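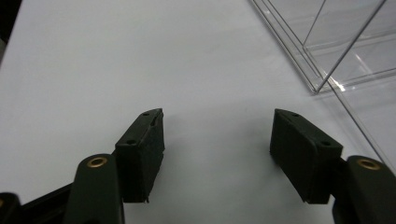 By the Plandari home desk
Posted 28 Feb 2025 in Cleaning & Storage

How to clean a clear acrylic box and keep it clear

A clear acrylic box looks great in the store because it has been under plastic film since the day it was made. Peel the film, put it on a table, handle it for a week, and you have fingerprints, lint and a haze that seems to come back faster every time you wipe it. Then somebody tries to sell you a kit.

We have bought the kits. The last one was the Banwood Clear Care set, with a spray, a "finishing" spray, a cloth and a little card about caring for your investment. It's a box. The spray smelled like dish soap and cleaned like dish soap. The finishing spray left a slick film that looked good for an afternoon and then collected dust along every edge. What follows is the routine we went back to. It takes a sink, a soft cloth and some patience, and it won't make an old box look new, whatever the card says.

What you need

Lukewarm water
Mild dish soap, the plain kind with no scrub beads in it
Two clean microfiber cloths, one for washing and one for drying
A soft, clean paintbrush, 2 inches wide
A towel to line the sink or the counter

What to leave in the cabinet

Window cleaner, if it has ammonia in it (read the back of the bottle, the front tells you nothing)
Rubbing alcohol
Nail polish remover, which will ruin acrylic on contact
Scouring powder, melamine sponges, the green side of anything
Paper towels. Plenty of people use them and say it's fine. Hold one of their boxes up to a lamp and look for the fine swirls.

Before you start, make sure the box is acrylic. A lot of clear boxes are sold with vague labels, and "crystal clear" isn't a material. Glass feels cold and heavy and rings a little when you tap it with a fingernail. Acrylic gives a duller tap. Polystyrene is the one that fools people: it's clear and light like acrylic but more brittle, and it tends to crack at the corners. The washing steps are safe for all of these. The scratch polish further down is only for acrylic.

Step 1. Get the grit off first

Skip this and you may as well use sandpaper. Most of the scratches on a clear box come from cleaning it, when someone drags a dry cloth over dust. Turn the box over and let the loose stuff fall out, then go along the inside corners with the dry brush. Don't press. If there's something stuck, leave it for the water.

Canned air works too, but we wouldn't buy it for this. Blowing into the box with your mouth doesn't count, you'll only add spots.

Step 2. Soak and wash

Line the sink with the towel so the edges don't knock against the basin. Fill it with lukewarm water and a small squirt of soap. You'll see advice to use water as hot as your hands can stand. We don't see the point. Soap takes care of skin oil at a comfortable temperature, and thin acrylic with glued seams isn't something we'd heat on purpose.

Let the box sit for a few minutes. Wash the inside first, then the outside, in straight strokes with the wet cloth and almost no pressure. Circles aren't a crime, but if you do pick up a grain of something, a curved scratch catches the light from more angles than a straight one. Rinse the cloth often.
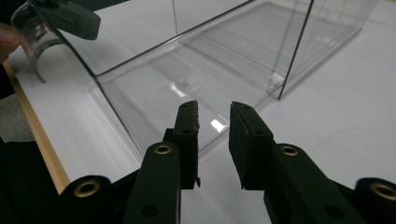
Go slowly at the seams. On most boxes the sides are bonded with a solvent cement, and if the bond was done in a hurry there will be tiny bubbles or gaps along it where soapy water can hide. Run the brush, wet this time, down each corner and across the bottom edges. If a line of white stays in the joint no matter what you do, it's probably in the bond itself and you can stop scrubbing. We spent far too long on one before figuring that out.

Stickers are their own job. Soak the label until the paper comes off, then rub the leftover glue with a drop of cooking oil on your fingertip, and wash the oil off with soap. The orange-scented removers vary a lot. Some are labeled safe for plastics and some only say so on a website. Test one on the bottom of the box and wait until the next day to judge, as fine cracks don't always show up right away.

Step 3. Rinse more than you think you should

Most of the haze people complain about is soap. Rinse inside and out under running water until it stops feeling slippery, then rinse once more. If your tap water is hard, finish with a cup or so of distilled water poured down the sides. A gallon jug will last through a lot of boxes, and it does more than the 394 ml bottle of Bemier Acrylic Shine we tried in November.

Step 4. Dry it right away

Air drying gives you spots. Shake off the water, blot the flat panels with the dry cloth, and draw a folded corner of the cloth down each inside seam. Blot, don't polish. Hard rubbing with a dry cloth builds up static, and by the time you've carried the box back to its shelf it has grown a coat of lint.

About those anti-static sprays: a barely damp cloth over the surface, left to dry by itself, gets you most of the way. Dryer sheets get passed around as a trick as well. They do cut the static, and they also leave a waxy smear that needs washing off, so you're back at step 2.

Step 5. Check your work

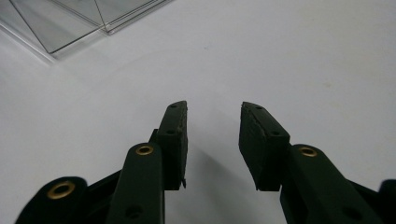

Judging a clear box is harder than cleaning one. On a patterned tablecloth or a wood counter you'll miss nearly everything, and you'll declare victory too soon. Use a plain white surface like the tabletop in the photo and walk around it, looking through one side at a time. Smudges show up as gray patches against the white. Then put something dark behind the box, a folded sweatshirt will do, and look again. Water spots and fine scratches that vanish over white come right out over black. Lay a desk lamp low and to the side if you really want to know. Some people would be happier not knowing.

If what you see moves when you wipe it, it's residue, and another rinse will fix it. If it doesn't move, run a fingernail across it. A mark that your nail slides over without catching can often be polished down. One that catches is a real scratch, and we'd leave it alone.

Polishing light scratches, if you must

Plastic polish does work on light marks. It works by wearing down the surface around them, so every "repair" costs you a bit of the original gloss, and a small shiny patch on a slightly dull panel can look worse than the scratch did. Try the bottom first.

Put a dab of polish on a clean cloth and work it over a patch quite a bit bigger than the scratch, with light pressure, for a minute or so. Wipe it off with a fresh part of the cloth. Repeat twice at the most. Wash the box again afterward, all of it, because dried polish gets into the corners.

Toothpaste is the home remedy you'll hear about most. The abrasive in it differs from tube to tube and the package won't tell you how coarse it is. We got an even, frosty blur out of ours. A drill with a buffing wheel is a fast way to melt a spot into the side of a box.

Keeping it that way

Pick it up by the outside, low down, with both hands. Most of the prints we wash off are on the inside of the rim, where people hook a thumb.

Put small felt pads under it if it gets slid around, and check them now and then. A pad with a grain of sand stuck in it will score a table better than a bare edge would.

Keep it away from radiators and off sunny windowsills if there's anything in it you care about. Good acrylic resists yellowing well. The contents may not.

Don't stack boxes one inside another without a cloth between them. The Melis catalog shows them nested in a tidy tower. We nested ours and got a set of matching rub marks.

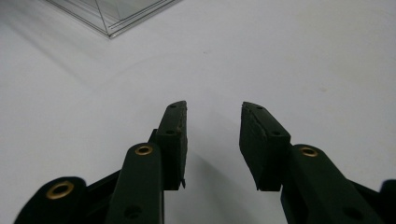 White tabletop in soft, even light, open space toward the middle.

Light like that is kind to a tabletop and, unfortunately, kind to smears too, so do your final check near a window or with the lamp.

When to give up

A network of hairline cracks, usually near the edges or around a drilled hole, is called crazing. It comes from stress in the plastic or from the wrong cleaner, and no polish will take it out. You can keep using the box for things that don't weigh much. We have one full of batteries and it's been fine.

Comments (2)

"Vinegar and water works for hard water spots, half and half, rinse well. Surprised it isn't on here."
Reply from Plandari: We tried it weak, with a good rinse after, and had no trouble. Half and half seems stronger than it needs to be. Start with a spoonful in a cup of water.

"My Bemier bottle says safe for daily use."
Reply from Plandari: So did ours. Safe and useful are two separate claims, and the label only makes the first one.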